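Teleop notebook, sim kitchen, cup tasks
April 2022

Picked up the demonstration collection again after the controller update. Still all in simulation. The plan is to get the counter set to 300 usable demos before anything goes near the real arm in the Kadlec building.

Setup as of this morning: Skasov branch of the simulator, Ilto hand controller on the right side of the desk, gripper on the trigger. Translation scale is back to 0.5. I had it at 0.8 last week and every approach to a rim came in too fast, then I would stop, back up and come in again. All of that ends up in the data and the policy learns to dither.

Task is cup pickup with clutter. Object poses are randomized at reset but kept within reach. Wrist starts high. Operator comes over the cup, squares up, lowers straight down, closes, lifts clear of everything else and holds for two seconds. Hold was added because the success check was firing on cups that were already slipping.

Changed the grasp instruction too. Old sheet said "grasp the cup" and left it open, so we got side grasps and top grasps mixed in one set. New sheet says fingertips inside the rim and says to stay vertical. Side grasps go in their own folder if we want them later.

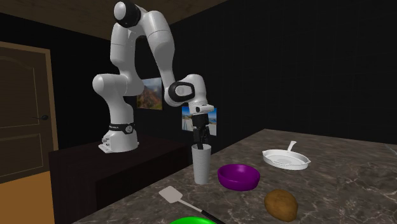
Cladis wrote back on the thread that one strategy per set is fine for a first policy but will look brittle as soon as the cup is tipped over, and asked for a small mixed set on the side for comparison. Fair. Will do 89 of those once the main set is finished, same reset seeds.

Things to fix:

Wrist drift. If I let go of the clutch while the hand is rotated, the target jumps a few degrees on re-engage. Small, but it shows in the joint plots as a step. Episode 125 is the clearest case. Workaround for now is to re-engage only with the hand level.

Logging. One session wrote more than 3151 steps into a single file - reset did not close the episode. Split it by hand and threw out the piece in the middle where I was reading email with the clutch down.

Long episodes. Anything where I hesitate above the cup gets redone instead of trimmed. Tried trimming in September and the velocity jumps at the cuts were worse than the pauses.

Depth is still the hard part on a flat monitor. A second view from the side helps during the descent. Turned it on for the operator only, it is not recorded.

Next: fix the clutch offset, rerun the replay check on the first batch, then start the mixed set.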